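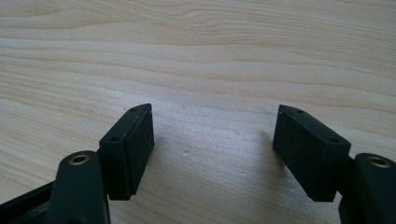

I have worked the packing benches at Pumach for long enough to remember when "automation" was a word managers said quietly. These days we say it out loud over coffee, and I'm glad! Teaching machines to handle things has become part of our job, and I think it's the best change this shop has seen.

Doing a task with a hand-held gripper makes you notice what your own hands know. How wide do you open before you reach? When do you slow down? I had done those things for years and never once put them into words. Now people from the Stulton site call us to ask, and they write down the answers.
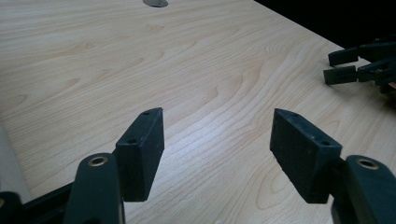 *By a bench lead at Pumach | 12 July 2022*

There are 37 of us on the benches, and I won't pretend everyone is thrilled. Some worry about December, when the busy season ends and the hours get looked at. That's a fair worry, and management should answer it in writing. My own view is that the people who show the work should be paid for showing it — a skill rate, on top of the hourly one — and should get first pick of the new jobs.

But go and stand next to someone on their second week with the grippers. They argue about angles! They have opinions about pads! I haven't heard that much shop talk since we moved out of the old Raka building, and I want more of it.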